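Derura Short Course in Practical Robotics
Handout for Session 19: House rules for hand-held gripper work
Notes by Bríd Mac Giolla, revised June 11, 2018

Welcome back, everyone. Last session we finished with the big published safety standards and how a risk assessment is put together, and I could see a few of you wondering what any of it had to do with people sitting at a table moving cups about. Quite a lot, I promise! The formal standards mostly have moving machinery in mind, meaning arms with motors in them, guarding, stopping distances and so on. When the gripper is in a person's own hand there is no motor throwing anything across the room, and it's tempting to decide there is nothing left to write rules for. Please resist that. Somebody still trips on the cable, somebody's wrist still gets sore, and the data can still turn out useless for reasons a one-page checklist would have caught.

So what follows is our own set of house rules, which we call the Cluvevholm sheet after the building where Kimie Furukawa wrote the first version on the back of a parking notice. It isn't a standard in the proper sense and you shouldn't cite it as one. It is good practice as we understand it, and it does change when one of you comes up with something better.

1. Before you sit down

Walk the whole way around your table once. Look at the floor and not the tabletop, because you'll be looking at the tabletop for the rest of the morning anyway. Loops of cable should be gathered up on the side where nobody walks, and where a cable has to cross a walkway it gets taped flat along its full length. A dab of tape at either end makes a nice little handle for a shoe, so please don't do that.

Check the cloth too. Enough overhang to hide the table edge is fine, but it shouldn't reach the floor on the side where you sit, and it should not slide when you press a palm on it and push.

Bags go on the shelves or on a chair that is pushed in. I'd rather they all went on the shelves, but I've lost that argument more than once and I know when I'm beaten.

2. Putting the grippers on

The left one first, then the right, and have your partner look at both before you lift anything. They are looking for three things: that the marker on top is firmly seated, that the marker faces are clean, and that any strap sits flat on the wrist without pinching. Marker faces are easily smudged by thumbs. Hold the body, never the marker, even when you are only passing the thing across to someone.

Run the cable so that it can hang with a bit of slack when your arm is fully stretched. Try the stretch before you start. If you feel a tug at the far corner of the table you need more slack, and if the cable is dragging over the plates you have too much, and yes, there is a fair bit of fiddling in between. Take your time over it.

3. At the table

Keep the number of objects small, and use things that would forgive being dropped. Prasert Chantharasri, who takes the Quispe group on Fridays, lets his students bring their own crockery from home, which is lovely for variety, but I'd ask you to leave anything you're fond of in the cupboard.

The items for a given task are written on the task card and you should lay them out from the card each time, even when you are sure you remember. Two people who both "remember" a layout will give you two layouts.

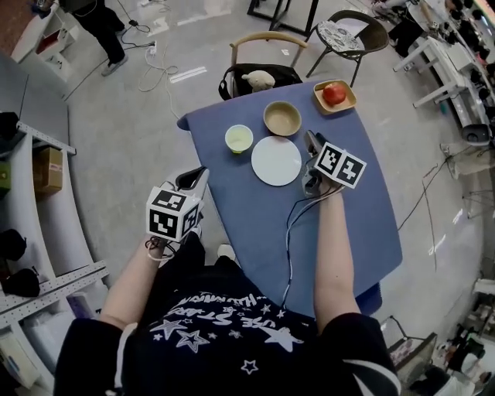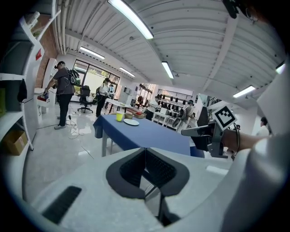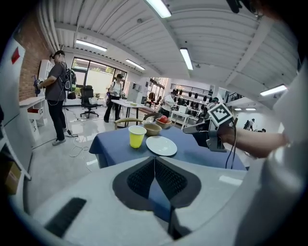

Figure 1. Table work with hand-held grippers, with a plate, a cup and a bowl set out on the blue cloth. The first view is from head height, the second and third from a camera on a gripper.

Have a look at the three views together before you read on, and ask yourself which of our rules you could check from each. The head view is the one to use for cables and for where the hands are resting. It shows the two marker cubes nicely, and you can follow the white cable from the right gripper as it comes down over the cloth. The gripper views are much better for noticing what else is going on in the room, and that leads us to the next section.

4. Sharing the room

A gripper camera sees a great deal more than your task. It sees the people behind your table, and the window, and whatever has been left on the shelves. Everyone in the room should know when a recording is running, and that includes the person who has only popped in to borrow a screwdriver. The sign goes on the door before the first take and comes off after the last one.

If you are wearing a backpack rig, you are wider than you think you are. Turn on the spot slowly, say "behind you" when you pass a seated person, and don't back away from a table without looking. Seated people, please don't push your chair out suddenly for the same reason.

5. Rest

Work for 20 minutes, then put both grippers down and take them off completely. Resting them on the table with your hands still inside doesn't count! Hortensia Arango keeps the break times on the whiteboard and she has my full permission to be a nuisance about it. Any tingling or numbness in the hand means you stop for the day and tell one of us, even if you feel silly saying so.

6. Writing it down

Each take gets a line in the log: who, which task card, which pair of grippers, and anything odd. "Odd" is meant generously. A cup knocked over is odd, and so is a strap that came undone or a visitor walking past halfway through. Keep the spoiled takes and mark them as spoiled. Deleting them makes the log look tidy and leaves the next group with no idea that a problem ever happened.

For next time

Choose one rule from the sheet that you think is badly worded and rewrite it in no more than 121 words, with a sentence on how an outsider could check that it was being followed. Muthoni Lyimo will collect the drafts, and the ones we adopt will go into the August version with your name beside them. Bring your own copy of the sheet as well, scribbles and all, and wear closed shoes.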